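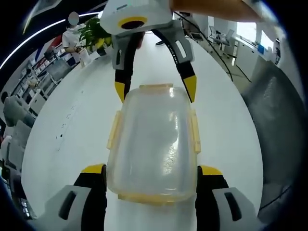
Lunchbox lending shelf opens at Bowen Street hall, lids and all

By Mehwish Warraich

02/02/2025

A free lending shelf for food containers opened at the Bowen Street hall this morning, and by lunchtime most of the big ones were out the door. The shelf is called Justlow. It works like a library. You take a box, you use it, you wash it, you bring it back inside 15 days.

No card, no deposit. A name and a phone number in a notebook by the door, that's it.

The idea came from Rukhsana Yousafzai, who has cooked for the Sunday meal at the hall since it started up again in October. People were taking leftovers home in bread bags, in foil, in one case in a clean paint tray liner. "I would give them my own boxes and then I had no boxes," she said. "My husband was taking his lunch in a jar."

So she asked around. Neighbors brought in what they had. The trouble with that, as anyone with a kitchen cupboard knows, is lids. Bags and bags of lids. Boxes with no lid, lids with no box, lids that looked right and then popped up at one corner as soon as you turned your back.

Two evenings went on matching. Everything got laid out on the tables in the back room and tried one against another. What fit got a strip of tape with the same number on the box and the lid. What didn't fit went in a crate under the window, and the crate is still there if you want to look through it for your own strays. Please do, it is heavy.

The favorites so far are the ones with latches. Clip-down type, a latch on each side, rounded corners. Yousafzai likes them for soup and for anything with gravy, and she'd rather have a cloudy old one with four good latches than a brand new one that only presses shut.

"Cloudy is fine. Cloudy means somebody used it," she said. "If the latch is broken, no. Then it's a tray."

She was showing people the right way to close one this morning. Lid on flat, then the two short ends, then the two long sides. Go straight round in a circle and the last latch fights you. Open them the same way. And don't lift a full one by the lid, put your hands under it — this was said several times. 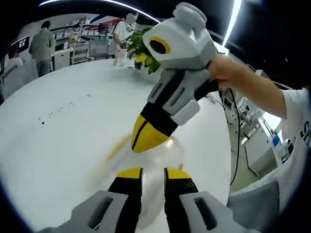 The round white tables from the back room are staying where they are for now, so anyone returning a box can set it down and check it over before it goes back on the shelf. Checking means: does the lid sit flat, do all the latches catch, is the seal clean. The seal is the part most people miss. On a lot of boxes it's a soft ring that pulls out of a groove in the lid, and it should be washed seperately and dried before it goes back in. A butter knife will lift it, a sharp knife will cut it.

Smells are the other thing. Yousafzai's method for a box that has had curry or fish in it is baking soda and water left in overnight, lid off, then out on a windowsill for a day. Stains from tomato she does not worry about. If you want a box that has never had onions in it, say so at the door. There's a short row kept at the left end for baking and fruit, marked with green tape.

Sizes run from snack pots up to the long deep ones that take a whole tray of rice. The long ones are limited to 2 per household on Sundays. There was some grumbling about that. The limit comes off on weekdays, when hardly any of them are out anyway.

One more rule, on freezing. You can freeze in anything with a blue dot on the bottom. No dot means it hasn't been tried, and old plastic can crack in the cold, so keep those for the fridge. The dots were put on by hand and a few have already washed off — bring it back in and ask, the marker's on a string next to the notebook.

Microwaves: lid loose, latches open. Somebody's lid got bent out of shape during the trial weeks and that box is now holding clothespins.

Zarham, the grocery on the corner, has given the shelving and a first batch of dish soap. Bunus Bakery next door to it will take returned boxes during shop hours for anybody who can't get to the hall when its open. Put them in the basket inside the bakery door, not on the counter, and only clean ones. They go over to Bowen Street at the end of the day.

A few questions came up this morning that didn't have answers yet. Whether the church group can borrow 20 at a time for a picnic (probably, ask Rukhsana). Whether glass is coming. There's been an offer of glass dishes but they are heavy and the top shelf wobbles, so it waits until the bracket is fixed. Whether you can keep a box and give a different one back. Yes, as long as it has a lid and the lid fits it.

What the shelf could use now: medium boxes with latches, the kind that hold two portions. Spare seals, if you have thrown out the box but kept the ring. Masking tape. Not needed: takeout tubs, margarine tubs, water bottles, or any more loose lids. Really no more lids.

Yousafzai says she'd like to see how the first month goes before adding anything. She has been asked about baking pans and a big stock pot. The pot she's not against. She went home today with her own box back, a square one with her initials on the bottom, which she had lent out before Christmas and given up on. It had come in with a bag from across the street, third from the top in the stack, lid and all four latches fine.

The Justlow shelf is just inside the side door of the hall, past the coat hooks. Open weekday evenings after five and all Sunday while the meal is on. If the side door sticks, push low down.

Contact the newsdesk | Corrections | © Bowen Street News, all rights reserved | Back to top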